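# Arik planner: questions we keep getting

Last tidied 2025-07-17. Complaints to Montri Tanasarn, who wrote most of the code and has had time to regret it.

**Why does planning fail before the arm has moved?**

Usually the start state is in collision. Check the padding on the gripper links. Someone set it to 13 mm in April and we've all been very polite about it.

**Can I raise the timeout?**

You can. The default is 600 ms. If your query needs longer than that, it probably needs a better goal pose, but the parameter is there and we won't judge you to your face.

**My seed gives a different path on my laptop. Is that a bug?**

It's a race in the multithreaded sampler. Set `threads: 1` and you'll get the same path every time, eventually.

**Do I have to use the Ernier scene format?**

Yes. The Zillerance importer is still in the tree, and it still flips the Z axis on meshes. Ticket 2795 has the details and a fair bit of colourful language.

**Which objects does the collision checker know about?**

Only the ones in the planning scene. The simulator will happily render a box, a spirit level and a table that the planner has never heard of.

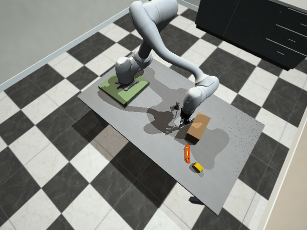 Run `arik scene diff` before you blame the optimizer. It lists every body that exists on one side and not the other.

**When is version 2 coming?**

After Chaiyaporn is merged. Please stop asking when Chaiyaporn will be merged.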